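12/26/19

Two hours of washing up yesterday, and at the end of it Jacobus announced that a robot would be doing the lot before long. He had a tea towel over his shoulder and hadn't dried a thing. I said I'd believe it when I saw one scrub the roasting tin. Busisiwe bet him 200 rand on my side, so now it's official.

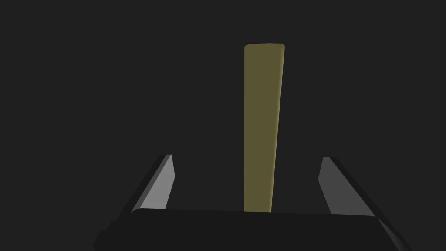 My own view, for what it's worth, is that chores are mostly picking things up and putting them somewhere else, and that we do it without thinking. Zinhle works on the simulated side of it at Brikska and says the picking up is the part that eats her weeks. I can see why. One yellowish bar standing upright, an open gripper with room either side of it, and the fingers not touching it anywhere. My kitchen drawer has 18 wooden spoons in it, a whisk, and a lid that fits nothing – good luck to the machine.

Jacobus says I'm being old-fashioned. I told him to put the gravy boat away.
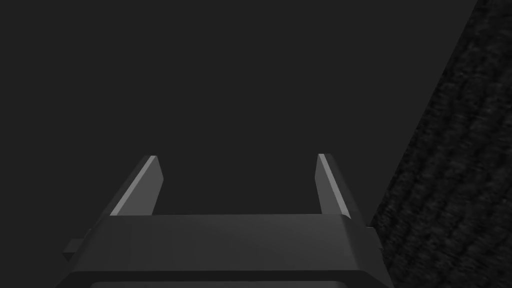

Could a machine lay our table by next Christmas? I doubt it, though I'd let one have a go at the forks.

Cold potatoes for lunch. Must ring Keabetswe about the chairs, and find out who went home with my good serving dish.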